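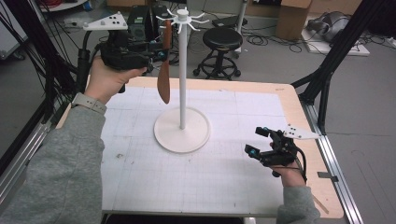

Drawer space is the complaint we hear most from members who cook in small kitchens, and the long tools are usually to blame. Spatulas, ladles and slotted spoons jam the drawer, and then the drawer jams the cook. A hanging stand takes up one small circle of counter and holds the tools upright. The white one we have been looking at this month has a round flat base, a thin pole and a ring of curved hooks at the top, and a wooden spatula hangs with its blade pointing toward the table. It would suit a corner between the stove and the wall.

Check your tools before you buy any stand of this type. Each one needs a hole or a loop at the end of the handle, and the hole has to be wide enough for the hook. Older wooden spoons often have neither. A hole can be drilled in most wooden handles, or you can tie on a short loop of kitchen string. Silicone tools with thick handles may be too fat at the end to go on easily. 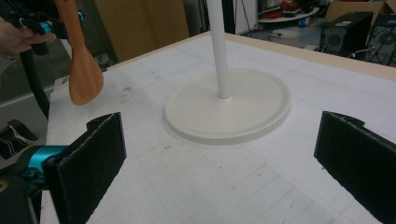 Weight matters too. Hang the heavy pieces, such as a steel ladle or a potato masher, on opposite sides so the pole is not pulled one way. If the stand shifts when you lift something off, put a thin rubber mat under it. Keep it back from the burners and out of the path of any cabinet door that swings low.

Wash and dry tools fully before hanging them. Water runs down the handle and collects on the base, so wipe the base when you wipe the counter. Wooden pieces should get a coat of food-safe oil every 2 months or so.

The same kind of stand can be used for mugs if the hooks are strong enough. Do not mix mugs and long tools on one stand, as they knock together.

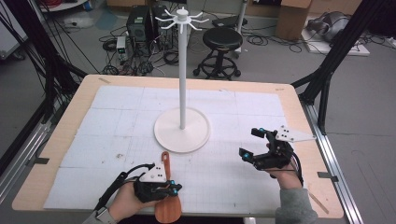 White stand with hooks, and a spatula with a hole in the handle.

The Bundham branch will have a table for kitchen storage at the September swap. Bring clean utensils, racks and stands in working order. Drop-off is at the Espinoza Street door from 9 a.m., and anything left at closing goes to the Stutik thrift store.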